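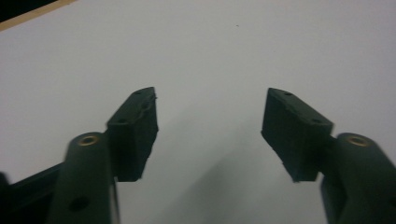 About Bronholm

We teach robots by hand. Somebody picks up the gripper, does the job, and the robot learns from that. Folding, sorting, plugging in, putting lids on. Or we run the arm from a desk in the next room, if the job is heavy or the customer wants it that way. Both count as demonstrations, both get checked before they leave the building.

Started out at Vilell as a repair shop for packing machines, 1977. Still do some of that, call the front desk. The robot side came much later and is now most of what we do.

Seven people on demos, two shifts. New starters get a week with the Ustance handheld before they record anything that goes to a customer. Most need the week. Slow hands, steady wrist, dont rush the release.

What you get from us:
Demos of your task, on your parts, 200 minimum per task
Retakes of anything our checkers throw out, no charge
A short written report, plain english
Remote control sessions on your own arm if the line is good enough

Last big job was for Aigner, 1239 demos of one small connector going into one small socket. We know that conector very well now.

Visits welcome, ring first. Parking is round the back, use the second gate. Open Saturday mornings for parts drop off only.

Jobs page is being redone. Send a note to the office in the meantime, and say if you're left handed, we need more of those.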